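2019년 2월 3일
작업 노트 / 천연염색 견뢰도 시험, 꼭두서니 3차
작성: Ayantu Teshome

2차 때 붉은색이 갈색 쪽으로 밀린 원인을 염욕 온도로 보고 조건을 다시 잡음. 이번에는 온도만 바꾸고 매염, 액비, 시간은 전부 2차와 동일하게 유지.

원단: Fludby 평직 양모, 정련 완료분. 시험편당 건조 중량 200 g. 지난번 남은 롤과 로트가 달라서 흡수 속도부터 다시 확인함. 물방울 시험에서 두 로트 차이 없음. 그대로 진행.

매염: 명반 12% o.w.f., 주석영 6% o.w.f. 미지근한 물에 따로 녹여 합친 뒤 원단 투입. 80도까지 천천히 올려 한 시간 유지하고 욕 안에서 하룻밤 방랭. 꺼내서 가볍게 짜고 헹굼 없이 비닐에 밀봉. 헹굼 생략은 2차와 같은 조건.

염료: Moges 꼭두서니 뿌리 분말, 100% o.w.f. 개봉한 지 오래된 봉투는 제외하고 새 봉투만 사용. 분말은 면 주머니에 넣고 찬물에서 전날부터 불림. 주머니 입구를 실로 두 번 묶을 것. 2차 때 한 번만 묶었다가 풀려서 섬유 사이에 가루가 박혔고, 털어내는 데 반나절 걸림.

염욕 온도
A조: 62도
B조: 70도
C조: 85도 (2차 재현용)

승온은 세 조 모두 분당 1도 이하. A조와 B조는 항온수조, C조는 수조 용량이 모자라 열판에 올림. 열판 쪽은 온도가 위아래로 2도 정도 흔들려서 10분 간격으로 기록했다. 기록지는 철에 끼워 둠.

경도: 수돗물 그대로 쓰지 않고 탄산칼슘을 소량 첨가. 꼭두서니는 칼슘이 없으면 주황으로 빠진다는 Natnael Fikre의 지적에 따라 1차부터 넣고 있음. 첨가량은 1차 기록 참조. 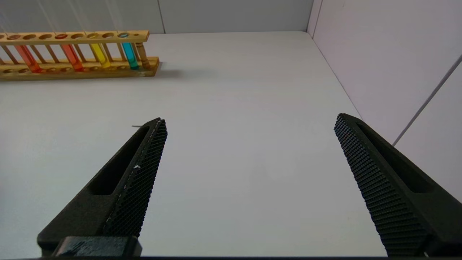 섬유보존부 염색실

색상 비교는 완전 건조 후 북쪽 창 옆에서 육안으로 먼저 하고 측색은 그다음에 함. 젖은 상태 판정은 기록하지 않기로 합의한 바 있음.

육안 결과
A조: 맑은 적색, 약간 분홍 쪽. 얼룩 없음.
B조: A조보다 진하고 채도 비슷. 한쪽 끝에 접힌 자국을 따라 옅은 선 하나. 교반 부족으로 추정.
C조: 벽돌색. 2차 결과와 구별 안 됨.

측색은 Mereana Ruawai가 시험편마다 다섯 지점 측정, 평균값 사용. a* 값은 B조가 가장 높고 A조가 그다음, C조는 b*가 뚜렷하게 높음. 갈변이 온도에서 왔다는 가정과 맞음. 다만 C조만 가열 방식이 다르므로 이 결과만으로 확정하지 않음. 수조가 비는 대로 C조를 다시 돌려야 함.

세탁 견뢰도: 중성 세제, 40도, 30분. 첨부 백포는 면과 양모 두 종. 면 백포 오염은 세 조 모두 4급 이상. 양모 백포는 A조만 3-4급. 62도에서 고착이 덜 된 것인지 헹굼이 모자란 것인지 판단 보류. A조 헹굼물이 마지막까지 옅게 물들어 있었으므로 후자일 가능성도 있음.

마찰 견뢰도: 건식 4급, 습식 3급. 조별 차이 없음. 습식 3급은 1차 때부터 변동 없음.

일광 견뢰도: 시험편을 절반 가린 채 Ondusetti 내광기에 넣음. 청색 표준포 같이 장착. 필터 교체 주기가 2,000시간이므로 이번 노출이 끝나면 누적 시간을 확인할 것. 결과는 나오는 대로 이 항목 밑에 추가.

잔욕: B조 잔욕을 버리지 않고 후염에 씀. 같은 매염 원단을 넣어 두 시간, 70도. 살구색으로 나옴. 얼룩 적고 쓸 만함. 보수용 안감 색으로 Socorro Cusi에게 견본 전달. Seltholm 태피스트리 뒷면 보강천과 맞춰 본다고 함.

pH: 투입 전 세 조 모두 7.1에서 7.3 사이. 종료 후 측정은 B조만 빠짐. 전극 세척 중에 잔욕을 옮겨 버림. 다음부터는 잔욕 이동 전에 측정.

미해결
- C조 항온수조 재시험
- A조 헹굼 횟수를 두 번 늘려 양모 백포 오염 재확인
- B조 접힘 자국: 투입 전에 원단을 충분히 적시고 처음 20분은 계속 교반
- 매염 후 보관 기간의 영향. 이번에는 사흘, 2차는 하루였음. 조건을 같게 했다고 적었지만 이 부분은 다름. Liya Tufa가 기록 대조하다가 발견.

명반 재고가 다음 회차 분량밖에 없음. 주문서는 5월분과 합치지 말고 따로 올릴 것. 분말 등급은 기존과 동일하게.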